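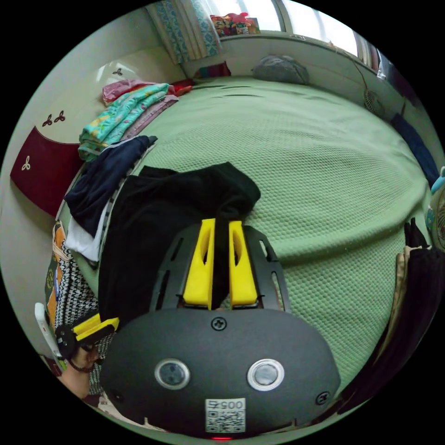 4. Delicates and dark items (Pirnden garment steamer)

1. Lay item flat on the bed or a board. Smooth out by hand first.
2. Fill tank to the 300 ml line. Tap water ok, no scent or starch.
3. Switch on, wait for steady steam. Dont tilt past the mark.
4. Black cloth: steam from inside. Keep head moving, no pressing.
5. Hang up 10 min before wearing.

CAUTION: steam burns. Unplug before refiling.

Note: descale in August if water is hard. See sec. 7.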